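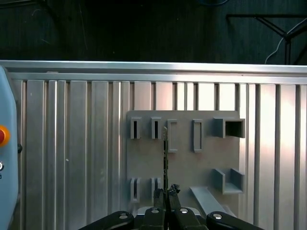 Gray holders in two rows on a wall-mounted board.

Sewing Basics, Unit 3: Cutting and Prewashing Cotton
Room 226

Prewashing
Wash quilting cotton before you cut it, in the same water temperature you plan to use for the finished piece. Zigzag the raw edges first or they will tangle. Reds and navies go in with a color catcher, at least until the water runs clear.

Precut strips and charm squares are not prewashed. They shrink unevenly and the pinked edges fray.

Finding the grain
Lengthwise grain runs parallel to the selvage and stretches least. Crosswise grain has some give. Bias is the diagonal - handle it as little as possible.

Fold selvage to selvage and slide one layer until the fold hangs flat. The cut ends may not line up. Leave them and square up with the ruler.

For next class
Bring 2 yards of plain cotton, washed and pressed. Clillow solids are fine, and so is Canetau muslin. Cut 3 strips on the crosswise grain and label each one on the wrong side with chalk.

Read the Plustgate handout on seam allowances, both sides.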